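What the wrist camera sees, part two

2020-01-15

In my last post I promised to write down the result with the occlusion filter, and I am late with it, sorry. The new year was busy.

A short reminder for those who did not read part one. We train a grasping policy in simulation, and the policy gets only one camera view and the joint angles. My colleague Hussam Smadi wrote the first version of the simulator setup in August, and we call it Lerketti. I took it over from him when he moved to the Azar project.

The problem was that the policy learned well until a point and then stayed flat. I changed the learning rate, I changed the reward, I made the network bigger. Nothing moved. Then I did what I should have done in the first week — I sat down with tea and looked at the training images one after another. Many of them show almost nothing but the arm itself. The arm turns, one link comes between the camera and the gripper, and the network receives a big pale area with no information in it.

So I made a small filter. The simulator can give a segmentation mask for free, and I use it to compute how much of the image is covered by the robot's own links. If it is more than half, the image is marked as blocked. From 3,306 images in my test set, 1,341 were marked. I did not expect so many.

My first idea was to throw the blocked images away. This was a mistake. The policy trained only on clear views became better on clear views, but when the arm covered the camera during a run, it moved in a strange way, sometimes straight down into the table. It had never seen such input and had no idea what to do with it.

The second idea works better. I keep all the images, but I give the blocked mark to the network as one more input, and I also give it the last clear view from the same run. Now the network can use the old view when the new one is useless. In 500 test runs the arm did not go into the table any more, and the learning curve finally went up again after the flat part. I will put the curves in the next post, when I have repeated the training with other random seeds. One seed is not a result, as my old supervisor liked to say.

Still open: the half limit is only my guess. With a link over the view, even a small free corner can be useful if the finger is in this corner. Maybe the mask should count only the pixels near the gripper. If somebody has tried this, please write me. 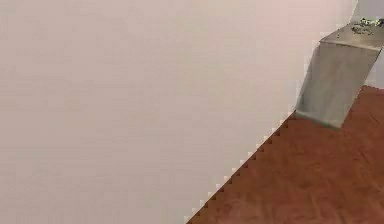

A view from the simulator, with one gripper finger still visible at the upper right.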